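FOR IMMEDIATE RELEASE

Tivus Brings Robot Arms to Desk Supply Work at Its Prernilwood Site

PRERNILWOOD, 11th January. Tivus, which packs and refills office supplies for business customers, has put small robot arms to work at its Prernilwood site. The arms handle part of the job of sorting, emptying and refilling desk organizers that customers send back between office moves. The system is called Pludum and was set up with Barrios, the company's automation partner.

Prernilwood takes in 3,000 organizers in a normal quarter. Until now each one was emptied and refilled by hand at a bench. Staff told the company in a survey last year that the work was easy to learn but hard on the wrists and neck, and that a full shift of it was too long.

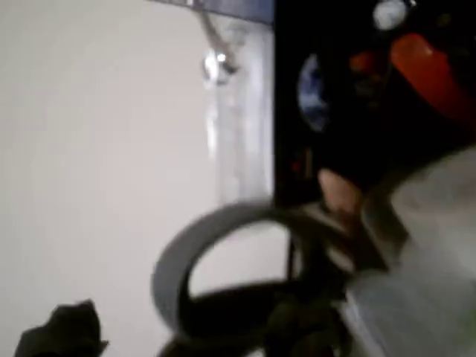 Under the new setup, no one spends a full shift at the sorting benches. The site has 69 employees, and all of them keep their jobs, their grade and their pay. People who used to sort all day now split their time between checking finished orders, answering customer requests and looking after the arms. Training for the last of these takes place in paid hours.

The change also affects breaks. Bench breaks used to be tied to the delivery schedule. Teams may now set their own, and an arm can be paused by anyone working near it.

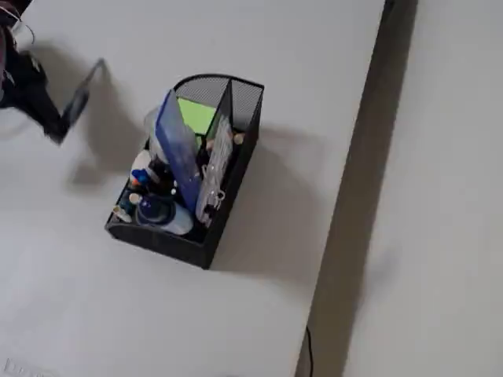

Mixed organizers are the hardest part of the work. Customers fill them with whatever they have, and the contents are often packed tightly together. Clear plastic is difficult for the system, and so are small items that sit below the rim. When an arm can't get hold of something after a second try, it stops and a light comes on at the bench. A person then takes over.

During the trial period, Pludum was given 3,000 organizers to work through. It handled 2,989 of them with help from staff where needed. The others were set aside and done fully by hand. Tivus says it does not plan to run the benches without people.

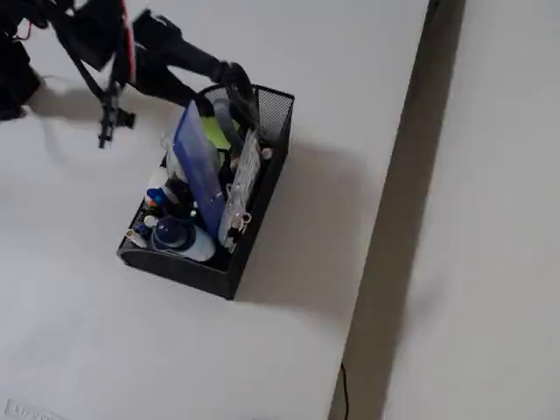
A gripper reaches into the back of a packed mesh organizer at Prernilwood.

Staff at the site chose which tasks went to the arms first. They asked to keep the final check, in which a person looks over each organizer before it is boxed. They also asked for written instructions at every bench, and Barrios has supplied them. A request for quieter motors is still being looked at.
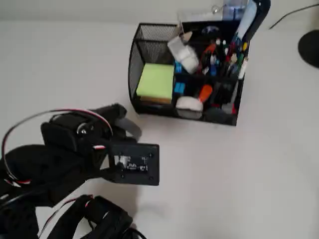
Sticky notes, pens and markers in a desk organizer, with the robot arm at lower left.

Tivus will review the work again in March, when employees will be asked to fill in the same survey as before. The results will be shared at the site before any more benches are changed over.

About Tivus
Tivus supplies and refills desk and office goods for 75 business customers. Its sorting and packing work is done in Prernilwood.

Media contact: Tivus Press Office, Prernilwood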